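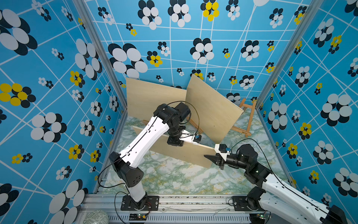
Lucero wallpaper in sky blue, with a pale marble-look floor.

I've been selling wallpaper at Sisgate for years and this is still the one I'd put up at home. Big flowers made of overlapping ovals, in black, white and yellow, with thin white lines running every which way between them. It's loud! I love it.

The flowers come in all sizes, so a small nook gets plenty of pattern even if you only use a little. I'd keep the rest simple — light wood looks great against the blue, and so does a pale floor.

Lucero comes in rolls 20 inches wide, item 253. Order 2 rolls at once if you can, so they come from the same batch. Paste goes on the wall, and I use Foltomar for that (the 500 g box). Let it sit a few minutes before you hang the first strip.

Samples ship every Monday. Gellinska, the matching border, is back in January.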